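Workshop Practice I: Course Handout
Unit 4. Bench Order, Hand Tool Storage and Clearing Down 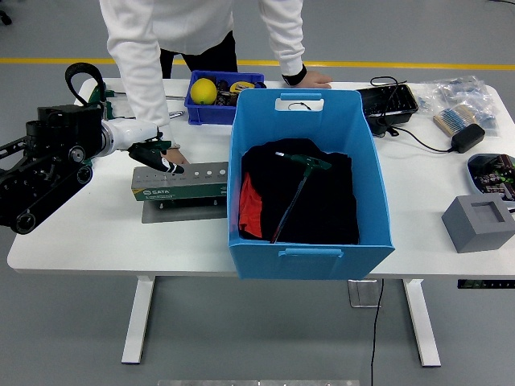 The purpose of this unit is to establish a common standard for the workbenches in Room 134. Students will share benches throughout the term, and each group is expected to leave its bench ready for the next one. The standard applies to assessed sessions and to open workshop hours alike. Questions on the content of this handout should be addressed to the unit instructor, Daranee Saengthong, and questions on tool replacement to the workshop supervisor, Frøydis Lundgren.

4.1 Definitions

Bench: the table assigned to a group for the session, including the floor beneath it.

Holder: any stand, block or rack made to keep a set of tools in order of size. A drill-bit stand with graduated holes is the most common holder in this course.

Small crate: an open container that remains on the bench and receives items in use during the session, such as tape measures and small parts.

Storage bin: a larger container with handles, used to carry items to and from the bench. A bin may hold tools or textiles, but mixed loads must be sorted before the bin is returned to the shelf.

4.2 Drill Bits

Drill bits are stored by diameter, smallest to largest, in the holder supplied. A bit is returned to its own hole and is not placed in a larger one for convenience. Where the shank is worn and the marking can no longer be read, measure the bit with calipers before returning it. Bits that are chipped, bent or discolored by heat are handed to the supervisor and entered in the replacement log.

An empty hole at the end of a session is to be reported. Students should not fill the gap with a bit from another bench.

4.3 Hex Wrenches

T-handle wrenches give good reach into recessed screws and allow the user to turn quickly once the screw is loose. The long shaft also makes them awkward to store. Left near a table edge, a T-handle wrench is easily caught by a sleeve. Placed on top of clothing in a bin, it is easily overlooked and carried away when the clothing is collected.

The wrench should be fully seated in the screw before any force is applied. Turn from the center of the handle, keeping the shaft in line with the screw. If the tip slips, stop and check the size.

4.4 Garments and Textiles

Work jackets, aprons and cloths are folded before they are placed in a bin. The accepted fold is in thirds lengthwise and then in half, with sleeves turned in. Remove any tool from the pockets first. Garments of different colors may share a bin provided that each can be lifted out separately.

Cloths that have been used with oil or solvent do not go into a plastic bin under any circumstances. They are placed in the lidded metal container beside the sink.

4.5 Placement on the Bench

Heavy items are set down first and well back from the edge. Holders stand upright on a flat surface where the user can reach them without leaning across other work. Rods and other loose stock that can roll are laid parallel to the back edge or placed in a tray.

A storage bin should rest with its whole base on the tabletop. If the bench is too crowded to allow this, the bin is moved to the shelf until space has been cleared. Floor markings indicate the walkways, which are to be kept free of bins and bags.

4.6 Clearing Down

Clearing down begins 8 minutes before the end of the session. The order is as follows.

1. Switch off and unplug powered equipment.
2. Return bits and wrenches to their holders.
3. Empty the small crate and sort its contents.
4. Fold garments and remove all tools from the storage bin.
5. Wipe the tabletop and sweep beneath it.
6. Sign the bench card.

4.7 Written Task

Prepare a report of no more than 400 words on the layout of your own bench. State where each holder and container is kept, identify one item that is regularly misplaced, and propose a fixed location for it. A simple plan drawn by hand should be attached. Reports are submitted to Nawal Ragab in the course office by the end of April.

Last updated: April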